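Jobs > Warehouse and Sorting > Bead and Jewelry Sorter

Bead and Jewelry Sorter, part time
Posted in August by the Plomia workroom, Worham

Plomia buys mixed lots of secondhand beads and costume jewelry and breaks them down for resale. The Worham workroom has 2 openings for sorters on the afternoon shift, 20 hours a week. The current backlog is 3,000 lots.

Lots arrive unsorted. Strands are often knotted together, and large seed beads such as rudraksha turn up in the same tangle as small glass or stone beads, cord, wire and rings. The sorter separates each strand without cutting it, unless the lead sorter has signed the lot sheet for cutting. 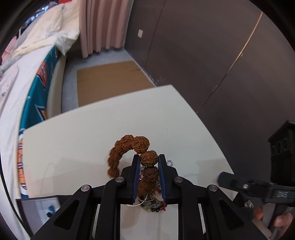
Loose findings go in the lidded trays as they come free. Rings are checked for missing stones before they are logged. Rudraksha strands are kept whole and graded by bead size and surface condition - cracked beads are noted on the sheet, not removed.

Requirements:
- Close work at a table for up to 4 hours per shift, with breaks
- Good near vision, with or without glasses
- Able to tell seed, wood, glass and metal beads apart after training
- Legible handwriting for lot sheets

Experience with stringing or jewelry repair is useful but not required. Training is paid at the full hourly rate. Bags and coats stay in the lockers during the shift.

To apply, send a one-page work history to the Plomia workroom and state the earliest start date. Applicants selected for a trial will sort one practice lot on site.

Recent listings
Packing Assistant - Tornness
Stringing and Repair Bench, evenings - Nyamweya
Stock Clerk - Worham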